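Flat Work: Folding Shirts on a Soft Surface

A long-sleeved shirt is the hardest common item in a household wash to fold by rule. Towels and pillowcases have four corners. A shirt has a collar, two cuffs, a hem and a placket, and each pulls the cloth in its own direction.

Kalliopi Kovačević wrote the folding manual used at Semgate, a garment care firm with 68 people on its benches. The manual runs to 155 numbered steps, and more than a third deal with shirts. Her first rule concerns the surface. A padded top under a pale cover grips cotton lightly and shows a colored edge clearly. The cover wrinkles, and wrinkles transfer, so it is smoothed before each garment is laid down. 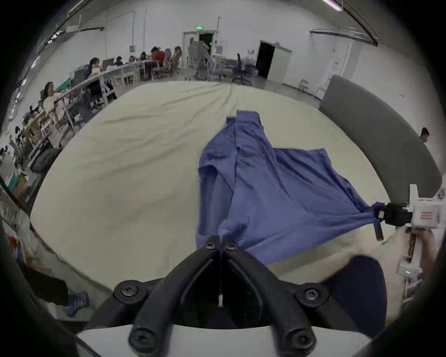
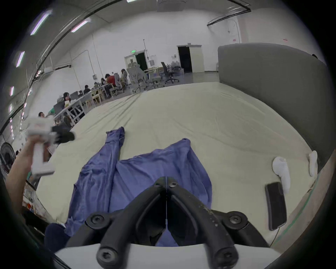
SEMGATE, October 2022

A blue shirt that arrives crumpled is opened before it is folded. The manual starts at the collar. One corner is held and drawn outward until the panel beside it lies flat, and the bunched side is then worked away from the held point. Sleeves come next, each laid straight from shoulder seam to cuff. A turned cuff is opened at this stage, as it leaves a ridge under the finished fold.

The body is folded in thirds lengthwise, then in half from the hem. Kovačević specifies light tension throughout. Too much stretches the panel off grain, and the edges will not meet.

Semgate checked the method in September on 991 shirts. Collar alignment held up well. Hems were the weak point, mainly on curved shirttails, and the step covering them has been rewritten. The new text calls for the tail to be turned up level with the side seams before the final fold.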